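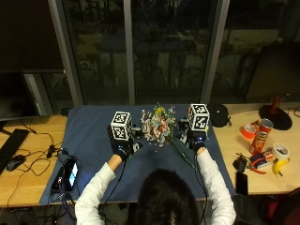

Tracking gloved hands with cube markers: getting from wobbly to usable

If you have followed the earlier pages, you have two gloves, a printed cube on each, and a fixed camera looking down at the desk. You also have, I would guess, a pose estimate that twitches like a cat asleep. This page is about the software between the camera and the hand trajectory file. It covers calibration, fitting one pose per cube, syncing with the glove sensors, and filtering. Glove firmware is a separate misery and has its own page.

I'll use Trarano throughout, our small tracking package. The steps carry over to any marker library with corner detection in it.

1. Calibrate the camera, properly this time

Print the board, glue it to something flat, and take 60 views. Fill the corners of the picture, tilt the board, and go near and far. Everybody takes twenty views from the middle and then blames the cube.

Run trarano calibrate and look at the reprojection error per view, as well as the average. One blurred view can drag the lot down. Throw out the worst few and run it again. Then lock the focus. Autofocus will undo all of the above the first time a sleeve goes past.

2. Describe the cube as one object

The beginner's version detects each marker, solves a pose for each, and averages. Please don't. A single flat marker seen nearly face-on has two poses that fit almost equally well, and the solver will hop between them with great confidence. Average those and you get a hand that bends in a direction Lorraine Hoani once described in a code review as "medically interesting".

Write a cube file listing the corners of every face in the cube's own coordinates, and hand all visible corners to a single solve. With 2 faces in view the ambiguity mostly goes away. With one face you still need a tiebreak, so start the solver from the previous pose and reject any answer that turns more than 70 degrees in a step.

Give the left and right cubes different marker IDs. I mention this for the benefit of my past self.

3. Find the offset from cube to wrist

The cube rides on top of the hand, and what you want is the wrist. Ask the wearer to keep the wrist planted on the mat and rock the hand about it for half a minute. The wrist stays put while the cube swings round it, so a least squares fit gives you the offset. Small, timid movements give a poor fit, so encourage a bit of drama.

Redo this whenever the gloves come off and go back on. Straps never settle in the same place twice, whatever the person wearing them says.

4. Line up the clocks

The camera and the gloves each have their own idea of what time it is. Have the wearer make three quick twists of each hand at the start of every recording. Compare the turning speed from the cube with the turning speed from the glove's motion sensor, slide one along the other, and take the shift where they agree best. Save the shift in the recording's header. Do not save it in a text file called offsets_new_final.

On long takes, repeat the twists at the end. If the two shifts differ, your clocks drift, and you'll want a straight line between them instead of a constant.

5. Filter last, and lightly

Only now may you smooth. Tiruwork Tufa wrote the Listberg filter we use, and its defaults are sensible. Turn it up until everything looks silky and you will also erase the small finger-and-wrist corrections that make fiddly work, such as arranging thin stems, worth recording at all.

Leave gaps as gaps when a cube is hidden for long. Short dropouts can be filled from the motion sensor. Long ones filled that way are fiction, beautifully smooth fiction.

A check before you record for real

Record a short take, then run trarano replay with the cube outlines drawn over the video. Watch it at quarter speed. The last one I checked had 942 frames and the outline flipped in two places, both when one hand passed over the other. If yours flips at rest, go back to step 2. If it lags, step 4. If it slides steadily off to one side, somebody has nudged the camera, and you may begin again at the top.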